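About Brolel

Good fences, good gates, good feeders

Welcome, and thanks for stopping by. We're Brolel, a family-run maker of livestock equipment, and we build hay feeders, gates, pens and water troughs for people who keep cattle, sheep and goats. If you've bought from us before, you already know most of what's on this page, but pull up a chair anyway.

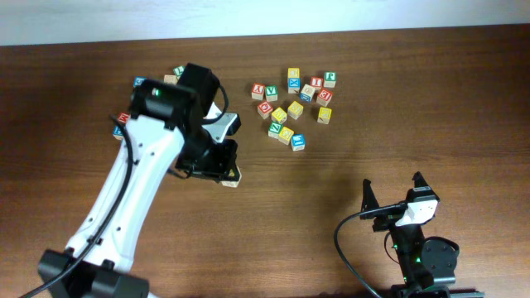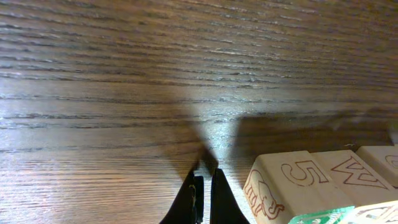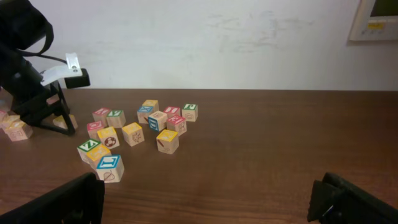
We started out with a single welder in a machine shed and one customer, who was our neighbor. He was tired of seeing half his hay trampled into the mud every winter, and he asked if we could come up with a feeder that would keep it off the ground and still let his smaller heifers get their share. Our first try was too tall, and our second was so heavy that it took a tractor and a good deal of bad language to move it. The one after that is still standing in his pasture, and the round feeder we sell today is built to very nearly the same drawing.

Word got around the county, the way it does, and before long we were building gates for the sale barn and pens for a couple of dairies down the road. We outgrew the shed and moved into the old Ekwueme grain building, where we still are. It's drafty in the winter and an oven in August, but the doors are wide enough to back a stock trailer right in, and we've grown fond of the place. There are 15 of us now, counting the office, and most of us go home to chores of our own at the end of the day.

What we make

Our best-known product is the Gratudeck, a raised feeding platform for sheep and goats. It gives the animals a dry place to stand while they eat, and the panels lift out so you can scrape underneath. It took us three lambing seasons to get the latch right (cold fingers and small pins don't mix!), and we're still a little proud of that latch.

The Mamow line is our heavier equipment for cattle: bunk feeders, creep feeders, corral panels and a swing gate you can open from the tractor seat. Panels come in several heights, and we'll cut a run to odd lengths if your lot isn't square. Very few of them are.

We also build to order. Bring us a sketch on the back of a feed bill and we'll do our best with it — we've worked from worse. Custom work usually runs a few weeks behind the regular line, and longer in the spring, so please call early if you need something before calving.

How we do business

Everything is welded here, and every gate gets hung and swung before it leaves. We deliver free within 20 miles, and past that we'll quote you a fair price for the haul or help you load your own trailer. If a weld lets go, bring the piece back and we'll fix it, no matter who owned it first. We keep hinges, pins and latches on the shelf for everything we've ever sold, even the models we quit making.

Visiting

The shop is open weekdays and Saturday mornings, and there's a sample pen out front with our most popular gates and feeders set up. Park by the scale, come in through the side door and holler. Dogs are fine as long as they get along with ours.

Page last updated 23 Dec 2022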